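Teaching Pick Positions on a Cluttered Bench
Robotics Club Build Notes, Unit 2

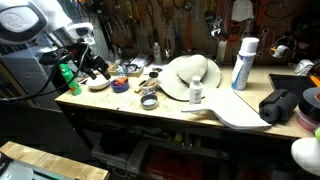
Most teams lose their early runs to bad approach heights, so this unit covers teaching a pick position before any code is written for the full task. You need the arm, the teach pendant or the club laptop, and a copy of the position sheet. Read the whole page first. It takes one person on the controls and one on the stop button.

Before you start

Check that the stop button works. Press it, confirm the arm will not jog, then release and reset. Set the jog speed to the lowest setting and leave it there for the whole unit. Run the gripper cables through by hand for slack: with the wrist turned to each end of its range, no cable should pull tight or drop below the fingertips.

Choose one object as the target. Spray bottles are good for a first attempt because the neck gives the fingers something to close under. Soft items such as a hat are harder, and flat ones such as a paddle need a different grip angle. Leave both for Unit 3.

Teaching the positions

1. Jog the arm until the fingers point straight down over the target. Save this as HOVER. It must clear the tallest item on the bench, including items you do not plan to pick.

2. Open the gripper fully. Lower in small steps until the fingertips are level with the part you want to hold. Save this as GRIP.

3. Raise to a point between the two and save it as APPROACH. The arm travels fast from HOVER to APPROACH and slow from APPROACH to GRIP.

4. Close the gripper at low force. If the object tips, reopen, correct the offset sideways, and save GRIP again.

5. Return to HOVER through APPROACH. Never go directly from GRIP to a side move.

Entering the values

Ryu, the club's position logger, stores heights in millimeters and closing time in milliseconds. Start with a closing time of 1,000. Teams using the Noltby fingers should enter 1,870, as they close more slowly. Name each set with your team name and the object, for example IKANCE_BOTTLE.

Common faults

Object shifts when touched: the gripper is off center. Redo step 4.

Arm stops with a joint limit error: the base is turned too far. Rotate the wrist and teach HOVER again.

Positions drift between sessions: the bench or the base was moved. Teach the Cinham reference point again before changing anything else.

Send finished position sheets to Hanan Karaki before the January meet. Sheets without a saved APPROACH will be returned.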